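Bench notes, dry-curing trial, Saturday, January 26, 2019
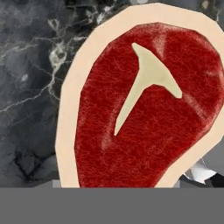 T-bone, raw. Deep red with a fine grain and a paler streak by the top of the bone.

Great day in the cold room! The salt question from December is finally getting somewhere. Piece 4 went on the scale first thing and came in at 2562 g, down 831 g from the day it was hung. I weighed it twice and Mahtab read the dial the second time, so I believe it.

The rub was the plain one again (coarse salt, black pepper, a little juniper), and I love how the smell has changed. Nutty, a bit like warm butter, none of that sharp note we had in the last batch. I moved the fan down one shelf on Tuesday and I think the crust likes it – much more even on the side facing the wall.

Humidity is still drifting at night. The Rototska controller says one thing, the little dial from Cirkum says another, and I've gone back to trusting the dial. Must check the door seal, bottom hinge side.

Marjan wants to try a piece with no pepper at all. Yes please! I'd hang it next to piece 4 so they get the same air, and leave it 20 days before anyone touches it with a knife.

To do
New hooks, the longer kind
Wipe down the drip tray and put fresh salt in it
Ask Mahtab where the old log sheets went
Order twine
Trim the end of piece 4 and fry a slice for lunch on Monday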